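Prornel Table Objects

A small collection of pictures of ordinary things put down on a table: boxes, bags, cases, wrapping and the small pieces that come out of wrapping. This file explains what is inside, how the labels were written and what you should know before you use it.

Contents

The collection has 2956 pictures. Of these, 2535 have finished labels. The others are in the folder "open" and have only a file name and the name of the place. Please do not mix the two groups when you report results.

The pictures come from two places, called Amel and Qiu in the file list. Amel is mostly kitchen and hallway things. Qiu is mostly post, packaging and sports things, and it has more text in Chinese. Climavon is the name of the older label list, which we used until version 3. You may still meet it in some column names, for example climavon_id. It is safe to ignore this column if you start with version 4.

What is labelled

Each labelled picture has one line in labels.csv with these columns:

picture_id
place (amel or qiu)
objects (names separated by a semicolon)
material (only when it is clear to the eye)
text_present (yes, no, unsure)
text_language
note (free text, often empty)

There are 140 object names in the list. We tried to keep them simple. A box is "box", and the material goes in its own column, so you will not find "cardboard box" as one name. A bag is "bag" also when it is crumpled or folded. A case made for one kind of thing keeps this in its name – "racket case", "glasses case", "pencil case".

Difficult cases

Transparent plastic was the hardest part of the work. Small clear pieces are easy to miss on a light table, and two people often did not agree if there was one piece or more. The rule is now: write "plastic piece" for every small clear part you can see separately, and do not guess what it belonged to. Clear bags have their own name, "clear bag", and are never counted as pieces.

Printed text is marked as present also when only a part of it can be read. Handwriting, or print that looks like handwriting, is marked as present too, but the language is filled in only if the person labelling was sure. Drawings and cartoons on a box are not text. They go in the note.

Things outside the window are not labelled. If there are trees behind the table, you will not find "tree" in the objects column.

Sample from the Qiu part

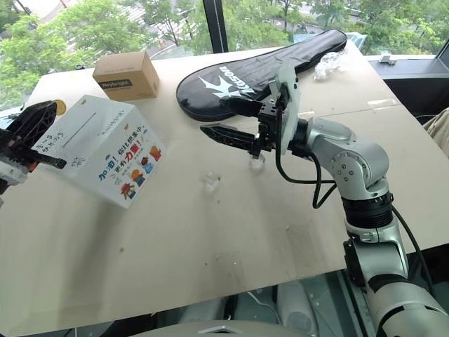

Table by the window: white box with Chinese print, small brown box, black racket case, clear bag, two clear plastic pieces.

The line for this kind of table looks as follows in the objects column:

box; box; racket case; clear bag; plastic piece; plastic piece

The same name is repeated when there are more things of one kind. The order has no meaning. The slogan on the white box begins with 加油, so text_present is "yes" and text_language is "zh". The note says "cartoon figures under slogan".

Known problems

Some labels in the Amel part still say "packet" where the rule now asks for "bag" or "box". We correct them when we find them.
The material column is empty more often for Qiu than for Amel.
The word "unsure" was not allowed before version 4, so older lines may be too confident.

Changes

Version 4, January: new rule for clear plastic, "unsure" added, Climavon names replaced.
Version 3: Qiu part added.

If you find a wrong label, please send the picture_id and the name you would propose. One line is enough.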